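Week 5: Gathering Demonstrations by Hand

Course notes, Robot Learning Lab

Last week we finished with a policy that could pick up a block and put it in a bowl, and most of you had it running by the end of the session, which was great! This week gets more fun, because we leave blocks behind and move to cloth. Cloth is where the quality of your examples really starts to show.

Quick recap of the idea. In imitation learning, the model sees pairs of observation and action. The observation is what the cameras see plus the state of the grippers. The action is where each gripper goes next and how far it opens or closes. Nobody writes a rule for "find the hem." The model has to get that from the examples, so whatever you do in front of the camera, good or sloppy, is what it will learn to do.

Ways to collect

Teleoperation: you drive a real arm from a distance. The actions fit the robot exactly, but it's slow, and you tie up an expensive arm for the whole session.

Plain video of bare hands: cheap and fast, but fingers do all kinds of things a two-jaw gripper can't, so you have to guess at the actions afterward.

Hand-held grippers: you hold the same kind of jaw the robot will use and do the job yourself. You keep most of the speed of working by hand and you only do things the jaw can do. For folding and spreading clothes this is my favorite by a long way, and it's what we use for the Jitham assignment. 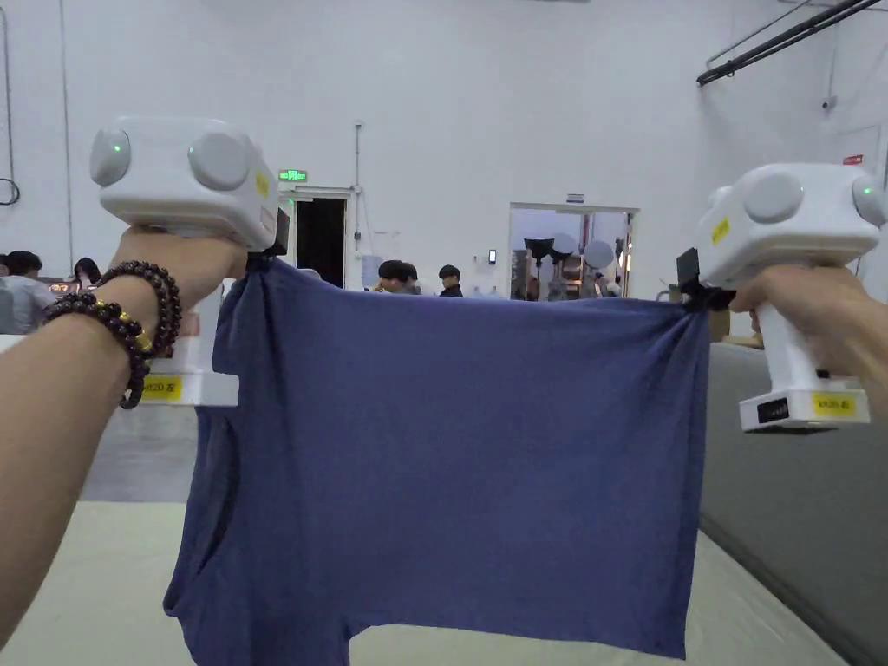 Fig. 5.1. Two hand-held grippers, one on each upper corner of a dark blue garment, with the cloth held taut above the table.

Look at where the jaws are in Fig. 5.1. With both corners held and the top edge tight, the next move is easy to read. The lower part still drapes onto the table in folds, and that's fine. You want those folds in the data! A model that has only seen perfectly flat shirts will be lost the first time it meets a sleeve bunched up underneath.

Notice the view too. A head-level camera gets both grippers and the cloth together, which helps the model learn how the two hands work as a pair. The price is that it moves whenever you do, so try to keep your head steady while the jaws are closing.

What makes a good episode

Start with the garment in a new position each time. Drop it, don't place it. People who place it end up with 80 episodes that all begin the same way, and then the policy works from that one spot and nowhere else.

Move at an even pace. Short pauses before a grasp are useful, long ones are poison – the model learns to stand still, and sometimes it never gets going again.

Keep your recoveries. If a corner slips out and you go back for it, leave that in. Those are some of the most valuable seconds in the whole set. Throw the episode out only if tracking was lost, a jaw left the view for a long stretch, or you stopped to do something else.

Use both hands the way you plan to use them every time. If you take the left corner first in half your episodes and the right corner first in the rest, the model may try to split the difference. Choose an order and write it in your log.

How much is enough?

The Arsenault set from the last course run has 790 episodes, all T-shirts, and you're welcome to train on it alongside your own. In our tests, adding new garments helped more than adding new episodes of the same garment, so please bring clothes from home. Thick, thin, stretchy, inside out – all welcome.

For this week

Each pair records 8 garments on the Jemex bench. Check left and right before you start, as swapped grippers produce data that looks fine until you train on it. Run the Ralteck sync script after your first episode and look at the plot. If the jaw closing in the video and the dip in the width signal don't line up, stop there and fix it before recording any more.

Upload by Sunday with your log file in the same folder. Next week we train on everything together, so your shirts will end up in everyone's model.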